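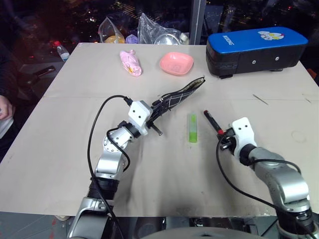

Most households in Ellwood own more umbrellas than they have people, and few of those umbrellas have a fixed place to live. Hiyori Yagi has spent 26 years repairing and selling them from a narrow shop on Greltholm Street, and she hears the same complaint every week: the good one is never by the door. It ends up on a table with whatever else came out of the bag, a black folding umbrella with thin white plaid lines next to a lime-green glue stick, a marker and a little pink dish. By the next rain it has slid under a pile of mail.

Yagi's advice is simple. Open the umbrella to dry, close it, wrap the strap and hang it on a hook at shoulder height. She sells the hooks for 50 cents each. A drawer works too, if it holds nothing else.

Small desk things need their own spot. Abimbola Okoro, a second-grade teacher who lives two doors down, keeps glue and markers in one shallow tray and empties it every July. Last summer she threw out 27 dried markers. Glue sticks she stands upright with the caps pressed on until they click.

Dishes are harder. Okoro has a small one near her keys, and it fills up with coins, rubber bands and her son's toys. She tips it out on Sunday nights and puts back only the keys.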